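### 4.2 Footwear handling

Most of the chores in our set involve rigid objects with a known shape. Footwear was added in March, after the Skornombridge trials, as a task that a hallway or a shoe shop would recognise and that current systems still do badly. A boot has a stiff sole, a softer upper and laces that go where they like, and it can come to rest on its side or upright.

We recorded 660 attempts with hand-held grippers and used them to train the policy described in Section 3. A further 152 attempts were run on the Hartley arm pair without help. An attempt counted as a success if both boots were seated on the cradles and stayed there for 18 seconds. 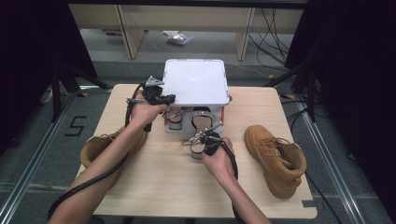

**Figure 5.** Boot-placing task, worked by hand with two grippers. The boots lie on the table on either side of the box with the twin cradles.

One reviewer of an earlier draft objected that a person holding the grippers already solves the hard part, and that good results by hand say little about whether a machine could be left alone with the job. We accept this in part. Hand-held work shows that two simple jaws are enough for the task; it does not show that the policy knows where to put them.

The unaided runs bear this out. Picking up was seldom the problem. Most failures came at the cradle, where the boot was let go too early or at the wrong angle – a mistake the Metalitz controller made less often, though it was much slower. Neither system noticed reliably that a boot had slipped, and neither tried again unless told to. On this evidence we would not yet call the chore automated.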